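Durel teal cylinder vase and flower set - my review after one month
Written by Danuta Nowakowski, March 2021

I bought this vase together with the artificial flowers from the Skovamville shop, order number 708, because my sister wanted something for her hall table and I did not want to send real flowers which are finished in one week. In the end I kept the set for myself, and she received a scarf.

First the vase. It is a plain cylinder in teal, a colour which looks more green in the morning and more blue under my kitchen lamp. I like that it has no pattern. It stands well by itself when it is empty, but I was a little worried how it would stand with a tall arrangement, so I put two handfuls of clean gravel on the bottom. Since then I have no complaint.

The flowers come as separate stems: yellow, cream, pink and a peach one, all with green leaves. When you take them from the box they are flat and a bit sad. You must open the petals with your fingers and bend every stem, and this takes more patience than the leaflet promises. I would begin with the yellow bunch, because it is the fullest, and then put the peach and pink ones at the side where there is still space.

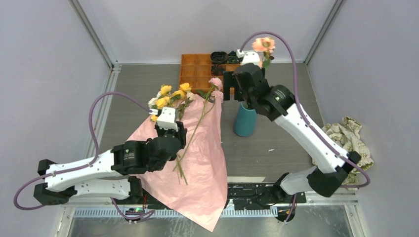

The order of work is important, I think. The first time I put in the pink stems before the others, and they were all pushed to the back. The second time I held the yellow ones low on the stems, put them in together and only after that looked for the places for the single flowers. My neighbour Imani Whitlock does it completely differently. She makes the whole bouquet in the hand on a sheet of paper, ties it, and puts it in at once. Her result is rounder, mine is more wild.

About the paper: I recommend to work on top of a big sheet of wrapping paper, pink or any other colour. Small pieces of leaf come off in the first days and with the paper you can carry everything to the bin. Later you can use the same sheet if you want to give the bouquet as a present.
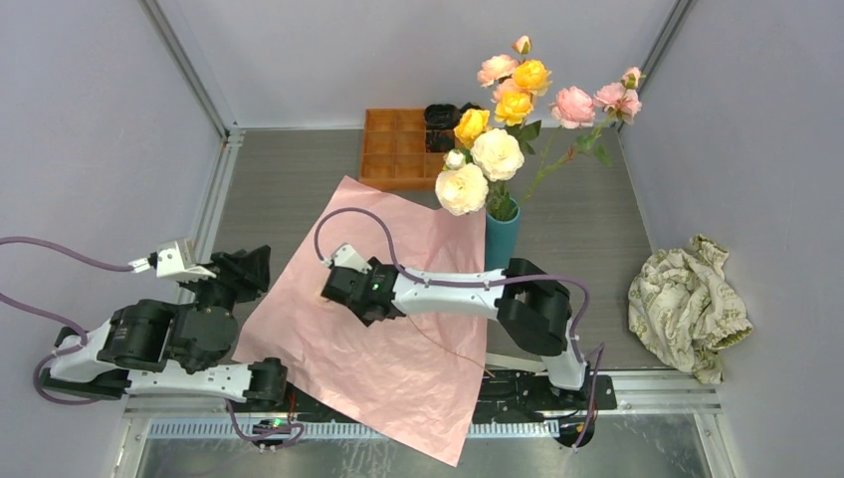 The teal vase with the tall bouquet, next to the wooden divided tray.

The tray is not part of the set. I mention it as I was asked in the comments. A tray with small compartments is very practical for ribbon, wire and scissors, and the Porkby one is cheap, but the thin partitions in mine are not glued well. The Sadowski tray costs more and I have not tried it.

What I do not like: the smell on the first evening (it went away after I opened the window), and the leaves, which are all the same dark green in my box. The cream flowers are the best part. They have many petals and from the sofa they look real to me - from near, no.

Dust is easy. I use a soft brush for make-up, once in two weeks.

I give 4 stars. One star less for the leaflet, which is written so small that I needed my husband's glasses.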